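Assessing Whether a Small Robot Arm Is Ready for Household Chores

This guide describes the method used by the Skulten workshop to judge whether a desktop arm can take on a simple chore, in this case putting small objects away in a box. It assumes that the arm is already assembled and answers to basic commands.

1. Prepare the work surface
Cover the table with plain white paper and fix the box to one side of the arm. Leave the box open. Set one light object, such as a foam die, within reach of the gripper.

2. Record the starting pose
Bring the arm to its folded position and save it. Every attempt must begin from this pose, or the results cannot be compared.

3. Run the attempts
Carry out 400 attempts in blocks, moving the object a little between them. An attempt counts only if the object ends inside the box without help. Stop the block if a cable catches or a motor becomes too warm to touch.

4. Score the results
Enter each failure under one of 4 headings: missed, dropped, misplaced or stopped. Genji Ichikawa, who drew up the score sheet, advises against merging dropped and misplaced - the repairs they call for are different.

5. Compare with the chore itself
Time a person doing the same task by hand. In the July trial at Laltgate, the arm needed roughly 107 seconds for a block that a person finished well before it. Keep both times on the same sheet.

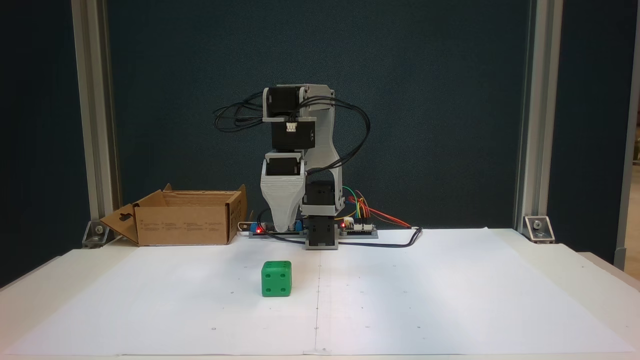

Can an arm that passes this test be left to tidy a room?

Passing shows only that the arm can handle one object in one setting. A room calls for many kinds of objects, changing light and people walking past, and each of these must be tested separately.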